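Dusitz Adhesive Utility Hooks, Pack of 5
Reviewed by Baltasar Casado
April 2, 2018

I should say up front that I have a history with stick-on hooks. In our last apartment in Kurkwood I lost a bathrobe, a wreath and a fairly heavy calendar to them, and the landlord kept a piece of the deposit for what came off the wall along with the calendar. So when my brother-in-law Paul handed me a pack of Dusitz hooks at a family dinner in December, I thanked him and put them in the drawer with the dead batteries.

They stayed there until the door of the cabinet under our sink lost its second hinge. That door was where the trash bag lived. Without it the bag lived on the floor, where it leaked, and where the dog took an interest.

The pack has five hooks, a sheet of spare adhesive strips and a leaflet. The leaflet is printed in a type size I associate with drug side effects. It wants you to wipe the wall with rubbing alcohol, let it dry, press for a full minute and then wait overnight before hanging anything. On my first try I skipped the alcohol, pressed until I got bored and hung my keys right away. They were on the floor by breakfast. I reread the leaflet in a more humble frame of mind.

Second try, done properly, and I have to report that they hold. I put three up in the house: one by the back door for the leash, one inside the closet for an umbrella, one in the kitchen for trash. The leash hook gets yanked every morning by an animal with no respect for weight ratings and hasn't budged. The umbrella hook has an easy life and I have nothing to say about it.

The trash hook is the one I'd buy the pack for. Bags with tie handles hang from it fine, the floor stays clear, and you throw away a bag before it gets big enough to need two people. You do end up taking it out more often. My wife sees this as a feature. I am the one who takes it out.

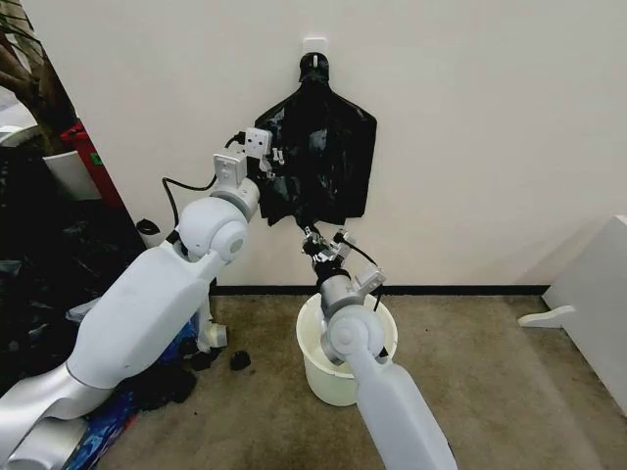

Black bag hung by its tie handles from a white adhesive hook.

Now the complaints. The hook is short, so two thick handles are a squeeze, and if you're careless one slides off and the bag tips its coffee grounds down the wall. The finish picks up fingerprints. And the removal tab, which you are meant to pull slowly straight down, is trimmed so close that I needed tweezers to get hold of it. It did come away clean in the closet, where I had put the hook too high for anyone but me. In the kitchen I haven't dared.

Don't bother with textured paint or wallpaper. I tried one in the hallway on what the previous owners must have thought was a tasteful stipple, and it let go in 2 days.

I bought my second pack at Flemaddale Hardware, where they hang next to the register at 91 cents more than the brand without a name. I paid it. The brand without a name is what took the calendar.

Paul has been told they work. He has since given us another pack.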